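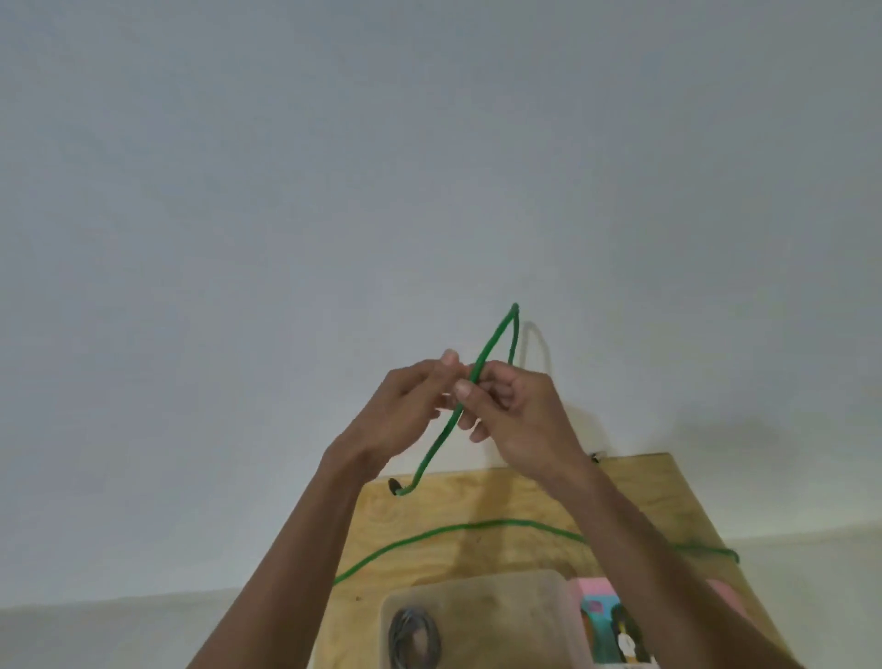

3.2 How voters re-rate a candidate after personal contact

Figure 3. Tying a loop in a green rope, both hands.

Prior work on first impressions in politics mostly stops at the TV debate. We looked at what happens later - when a voter meets the candidate at a door, a fair, a town hall. Panel of 494 adults in the Litov district, interviewed twice, 16 weeks apart. Coding scheme follows Hubmann (see 2.1), with minor changes to the "warmth" item.

Main result: contact moved ratings of competence more than ratings of likability. Not what we expected. Voters who began with a low opinion moved most, and mostly upward. Strong partisans hardly moved at all, wich fits the older litrature.

Length of contact mattered less than setting. A short talk on a doorstep did as much as a full evening meeting. Handshakes only, no talk - no effect we could find.

Limits. One district, one mayoral race, six candidates, and two of them dropped out before the second wave. Recall of contact is self-reported and probably inflated for the winner. Balthasar Hubmann recoded the open answers a second time; disagreements were settled by discussion. Results by candidate are in the appendix.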